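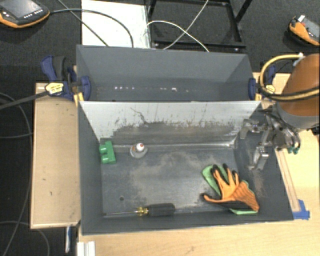 Gripper comparison, bin to bin transfer. Project report, part 2

Aim: find out which of 2 grippers copes better with mixed objects. Palumbo (two fingers, metal) against the Hinus suction cup. Same arm, same controller, Zusia software for the grasp points.

Method. Objects start in the near bin, arm has to put them in the far one. Bins clamped together where they meet, after the far one crept away during the first runs. 14 runs per gripper, 40 seconds allowed per object, then it counts as a miss.

Results
Bottle: both fine. Suction quicker.
Green block: Palumbo fine. Suction leaks on the studs, gave up after 14 tries.
Screwdriver: fingers ok on the handle, poor on the shaft. When it lies right along the wall the fingers hit the rim first. Suction no good.
Gloves: the worst. Palumbo often lifts both at once. Suction dosen't hold on the fabric at all.

Problems: shiny seam at the bottom of the bin confuses the depth camera, we got grasp points on bare metal. Matt tape helped a bit. Cable loop at the wrist also needs more slack, the arm stopped twice on a joint limit becuase of it.

Next: softer finger pads from Faduretti, if they come before December. Same objects, same bins.

3 comments · 5 shares

We use cookies to improve this site. Accept | Settings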